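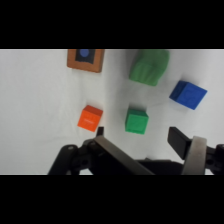
What Is a Loan?

21 May 2019 | By the Kokora Money Pages
2 min read

A loan is money you borrow and promise to pay back. The person or bank that gives you the money is called the lender. You are the borrower.

Say you want a bike that costs $200 and you have nothing saved. A lender gives you the $200 and you buy the bike. Each month you pay back a small part. By the end you have paid $238. The extra $38 is called interest. It is the price of using someone else's money.

Why do lenders charge interest? While you have their money, they can't use it for anything else. There is also a chance that you won't pay it back.

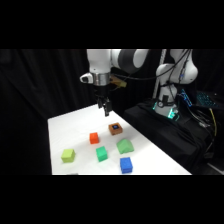
Businesses take out loans too. Suppose a toy shop called Skasis needs $2,000 for new shelves. It could save up first, or it could borrow and have the shelves now. A bigger business might borrow to buy a machine, maybe a white robot arm with a black gripper that has two fingers pointing straight down. The owners have to work out whether the machine will help them earn enough to cover the payments – and the interest.

What if you can't pay?

If a payment is late, the lender may add a fee, so you owe more than before. Lenders keep records of late payments. Someone with a lot of them may find it hard to borrow again.

Questions to ask before borrowing

- How much will I pay back in total?
- How long will it take?
- Could I save up and wait?

Words to know

Principal – the amount you borrow at the start.
Term – how long you have to pay it back.

Contact us | © 2019 Kokora | Back to top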